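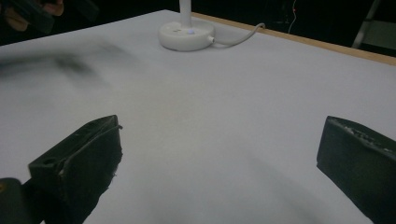
Progress report: task lighting and work surfaces, Talstead reading rooms
Prepared by Jingyi Li for Saengthong
5 Jan 2021

1. Period covered

The report covers work from October to the date above. It deals with the table lamps, the white tabletops and the electrical supply to the tables. Shelving and floor repairs are reported separately by Tridside.

2. Summary

Table work in the first reading room is complete except for two tables on the north wall, which are waiting for replacement floor outlets. Lamp trials are finished and a model has been chosen. Spending on this part of the grant stands at $2,232 against the approved line. No change to the total is requested.

3. Tabletops

The old dark tops were replaced with matte white ones. The wooden edging was kept where it was sound and sanded back where it was not. A gloss sample was rejected in October after a trial with the lamps on: the reflection of the lamp head fell directly on the reading position at normal seat height. The matte surface spreads the light and leaves no hard reflection, but brightness still falls off toward the outer part of the table. Readings at the far corners are below the target in the specification. Moving the lamp toward the center line of the table improved the figures but did not bring all corners up to target.

The matte finish marks more easily than the gloss. Pencil comes off with a damp cloth. Ballpoint does not come off fully, and one top already has a faint line near the seat side. A cleaning product from Peritix was tested on an offcut and left a dull patch, so it will not be used. Further tests are on hold until the supplier of the tops sends its own care sheet.

4. Lamps

The chosen type has a round, heavy disc base and a slim white pole, with a small light at the front of the base. Three other types were tried and dropped. Two used a clamp, and the clamp pads pressed into the wooden edging. The third had a wide rectangular base that took up too much of the table when large-format volumes were open.

Points noted during the trial:

Stability. The round base stayed in place when the pole was pushed at the top with light hand force. It does slide if the table is knocked. Thin felt made the sliding worse and was removed. Rubber discs are on order.

Indicator light. The small light on the base can be seen clearly when the room is dark. Evening staff asked for it to stay on so that the lamps can be found before the ceiling lights are switched on. Two readers said it was distracting at close range. No change is planned.

Cable route. Cables run off the back of the table and down the leg in a stick-on channel. The adhesive failed on two legs and will be replaced with screwed clips.

Rated life. The supplier's printed sheet gives 1,000 hours before the first output check. A log has been started for each table so that the check can be done on time.

5. Electrical supply

The circuit serving the reading room was tested before any lamps were connected. One outlet had a loose neutral and was repaired the same day. The two north wall tables cannot be supplied until the new floor outlets arrive. The order was placed with Tridside, and the delivery date has moved once already.

6. Budget

The lamp order came in under the estimate. The tops came in over it, mainly on account of cutting and edging. The two differences nearly cancel out — the detailed sheet is attached to the finance copy of this report. Eight lamps have been bought under this line, including those held for the north wall.

7. Open items

Rubber discs for lamp bases: ordered, not received.
Screwed cable clips: to be bought locally.
Floor outlets, north wall: delayed, revised date requested.
Care sheet for matte tops: requested in writing.
Corner light levels: Sunee Wannasri to repeat the readings after dark with the ceiling lights off, using the same grid as before.

8. Next period

Work will move to the second reading room once the north wall is supplied. The same tops and lamps will be used there unless the repeat readings show that a taller pole is needed. If so, a revised lamp cost will be sent to Saengthong before any order is placed.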